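Does It Matter Where You Sit? Background Noise and Short-Term Recall in a College Library

Dean Crabtree
Birkett College, Trirkelham
Submitted 1/6/23

Introduction

Every library at Birkett has a sign asking for silence, and every student has a theory about why the sign doesn't apply to them. Some say they can't work without music. Some say they can't work with it. My flatmate claims to do his best thinking next to the tumble dryers, though his marks have yet to confirm this. I wanted to find out whether moderate noise makes any difference to how well people remember a short list of words, and whether they are any good at guessing how they did.

The reading I did beforehand was less help than I had hoped. Most of the studies on our list agree that speech is more distracting than steady noise, and then disagree about everything else, including what counts as steady. I settled on two conditions I could manage with no budget: the silent floor of the library, and the café on the ground floor, which has a coffee machine older than most of its customers.

Method

Twelve students took part. All were recruited from the noticeboard outside the post room, where my poster spent its first week underneath one for a lost tortoise. Each person did the test twice, once on the silent floor and once in the café, with half starting upstairs and half starting down so that practice would not favour either place.

The test was simple. Participants were given a printed sheet of words and three minutes to learn it. The sheet was taken away, they did sums on scrap paper for two minutes to stop them muttering the list under their breath, and then they wrote down as many words as they could. The words were all ordinary nouns of one or two syllables. I had made up two lists of equal length and tried them on my mother, who found them equally dull, and I took that as evidence that they were well matched.

After each test I asked people how well they thought they had done compared with a typical student. They could answer better, the same or worse.

I had planned to measure the noise properly. The department lent me a sound meter, an Irnel, which worked well in my bedroom and then refused to turn on in the café. I used my phone instead. The readings jumped every time somebody steamed milk, so I have described the two places in words and left the numbers out of the main results.

Results

Across both conditions, participants recalled 56 per cent of the words. Scores were higher on the silent floor than in the café, but by less than I expected, and three people did better downstairs. One of them had also bought a flapjack, and I cannot rule out the flapjack.

The guesses were more interesting. After the silent test most people thought they had done better than a typical student. After the café test most people still thought so. Those with the lowest scores were no gloomier than those with the highest, and the one participant who said "worse" both times had one of the best results in the group.

Discussion

The small gap between the two places fits the view that steady background noise does little harm to simple recall. It also fits the view that I did not test enough people. The café was not loud in January, with half the college still at home, and a repeat during exam season might give a different answer. 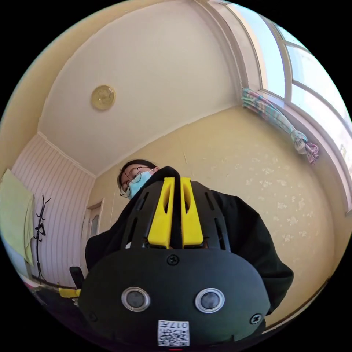 Birkett College, Department of Psychology

There are some weaknesses I should own up to. The two places differed in more than noise: the café is warmer, has better chairs and smells of toast. I was also in the room for every test, and several participants were friends of mine who may have been trying either to please me or to put me off. The lists should have been checked on more than one mother.

The order effect was a surprise. People who began upstairs improved on their second attempt, and people who began downstairs improved as well, so practice seems to have mattered at least as much as noise. If I ran this again I would give everybody a trial list first and throw the results away.

I would also drop the sums. Two participants complained that they had come to do a memory test and had been tricked into maths, and one spent so long checking her answers that she had to be asked to stop.

Acknowledgements

Thanks to the library staff, to everyone who gave up a lunch break, and to the Putinine Fund for the book token, which was drawn from a hat and won by the flapjack participant. The tortoise was found behind the bike sheds.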